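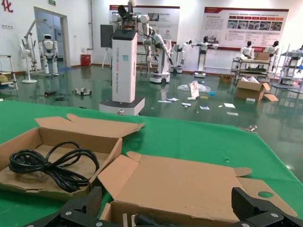
Verar Packing Kit – FAQ
Last updated June 16, 2018

What's in the kit?
Two-finger gripper, wrist camera, cables, mounting plate, software license. Arm NOT included. Table neither.

Which arms does it fit?
Most with a standard wrist flange. Not sure? Send us the model number before you order. We'd rather answer an email than do a return.

What can it pack?
Small boxed goods. Chargers, coiled cables, adapters, small parts. No glass, no liquids, nothing in a floppy bag (yet).

Do the boxes have to be open already?
Yes. It doesn't fold cartons or tape them. Flaps open, box flat on the table.

How much?
$1,192 for the kit. Setup visit is $469 extra – optional, but first-time buyers usualy take it.

How long does teaching a new item take?
Depends on the item. Plan on an afternoon for your first one. Cables are slower, they never land the same way twice.

Can I use my own camera?
Not with this version. Maybe in November, no promises.

When do the finger pads need changing?
Every 2,000 picks. Spare set in the lid of the case, more from Grolholm, part 157.

It keeps dropping stuff?
Wipe the pads. Check the screws on both fingers. Then rerun calibration from teh Tools menu. Still dropping – send us the log file.

Warranty?
One year, parts only. Pads and cables not covered.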